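Clients > Mirnis > Reports > Progress

2021-09-10
By Ratih Ngui
Print this page | E-mail this page

Lorne - quick one before the call. Newsletter sign-up work for Mirnis, second stage.

The welcome e-mails are live. Five in the series, all written by Bayu, all signed off by Marisol bar the last one, which still has the old delivery terms in it. Will chase. The old list is cleaned up too - 225 dead addresses out, plus a fair few duplicates from when Zukbridge ran it.

Sign-ups are up 20 per cent on March. Most of that is the shorter form I think, but we changed the button text the same week so can't say for certain. Should of done them one at a time.
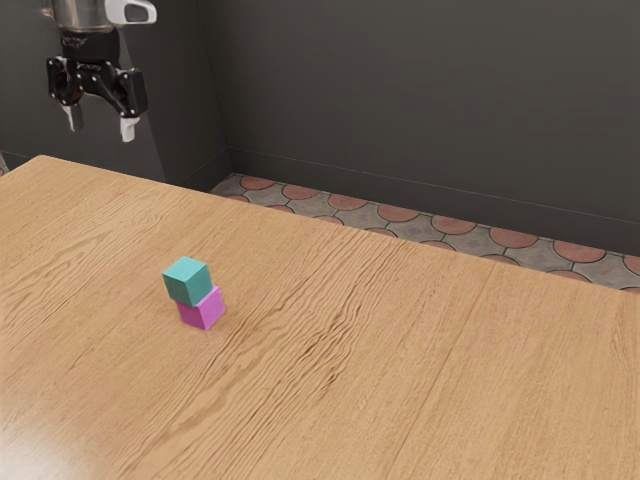 Unsubscribes a bit higher than we'd like after the third e-mail. Too pushy, Tetsuya says, and he's probaly right. Bayu is redoing it with the discount moved lower down.

Money: 80 per cent of the budget spent. The rest covers the reminder e-mails and the split test on subject lines. Nothing left for paid adverts, so if you still want those we need to talk now.

Waiting on you for: the new logo files, and a yes or no on sending twice a month.

Next report when the split test is finished.

Ratih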